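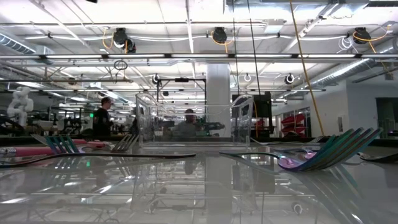

gatepost_hank
Need opinions on gate hinges before I order the wrong thing twice. Double driveway gate, 14 feet total opening, steel frame with cedar infill, each leaf is 70 inches tall. Old strap hinges are done, left leaf drags. Looking at the Wuler weld-on barrel hinges vs the Rätsep bolt-on adjustables. Supplier is Edex, they have both. Who's run either one more than a couple winters?

moss_and_mortar
Bolt-on. Every time. You will want to adjust that gate in March when the ground heaves, and you can't adjust a weld.

tigweldtim
Disagree. Weld-on barrels with a grease fitting and you're done for 20 years. If the post moves enough to need adjusting then the post is the problem, fix that first. What are the posts set in?

gatepost_hank
4x4 steel tube, quarter wall. Concrete down 40 inches. Left one might be out of plumb a hair, haven't put a level on it since I bought the place

tigweldtim
Well put a level on it lol

moss_and_mortar
Not everybody has a welder sitting around either. Hank do you weld?

gatepost_hank
Badly

moss_and_mortar
There you go then.

rustbelt_rhonda
Have the Rätsep ones on a single 6 ft gate out in Zurthorpe. Four winters. Good hinge, two complaints. The jam nut backs off, put thread locker on it the first day or you'll be out there every month with a wrench. And the zinc is thin, mine started to show brown at the threads after the second winter. I hit them with cold galv spray and it's held. They're rated 1165 lb a pair which is way more than you need with cedar, dont let anyone upsell you to the heavy ones.

gatepost_hank
Good info thank you. Is that rating the pair or each? Edex page just says 1165 and nothing else

rustbelt_rhonda
Pair. It was on the card in the package. Mine anyway, they could of changed it

oldyardguy
That rating is straight down load. Means very little on a wide leaf. A 7 foot leaf pulls sideways on the top hinge all day long and that's what kills them. Spread the hinges as far apart as you can get, top one within 6 inches of the top rail. People put them in at a third and two thirds like a bedroom door and then wonder why it sags

tigweldtim
^ this. And a diagonal from the bottom hinge corner up to the top latch corner if it's steel. Does yours have one?

gatepost_hank
No diagonal. Just the rectangle with one rail across the middle.

tigweldtim
Then you could hang it on battleship hinges and it'll still drop. Is it the hinge dragging or is the frame racked? Measure corner to corner both ways, if the numbers don't match there's your answer

moss_and_mortar
Fair point. Still say bolt-on though

gatepost_hank
OK measured. Left leaf is out 5/8 corner to corner. Right leaf is fine. Post is leaning in maybe a quarter inch at the top. So it's both I guess, great

oldyardguy
Quarter inch at the top you can live with, the adjustables will take that up. Racked frame needs a brace. If you don't want to weld, turnbuckle and cable kit works, just run it the other way, top hinge corner to bottom latch corner, cable only pulls. Seen plenty of them still straight after ten years

tigweldtim
Cable kits look terrible on a cedar gate

oldyardguy
He can put it on the inside

rustbelt_rhonda
Mine's on the inside, never notice it. Also Hank what are they charging for the bolt-ons now

gatepost_hank
80 a pair, need two pair. Shipping is free over some amount, didnt look. Wuler ones are cheaper but then I have to pay somebody to weld them so it's a wash

tigweldtim
If you were closer I'd do it for a case of beer. Get the stainless hardware for the through bolts at least, not whatever's in the bag

moss_and_mortar
Stainless into galvanized, careful with that. Use hot dip bolts same as the hinge

tigweldtim
On a gate? Never had an issue. Tiny bolt, big plate, it's fine

moss_and_mortar
Not fine if you're near road salt. Seen it eat the zinc off right around the bolt head

gatepost_hank
Ordered 27th April, two pair Rätsep, hot dip bolts, one cable kit. Will square up the left leaf first and then hang. Anybody know what size hole they want on the post side, 1/2 or 5/8?

rustbelt_rhonda
5/8 on mine. Wait till you have them in hand before you drill tho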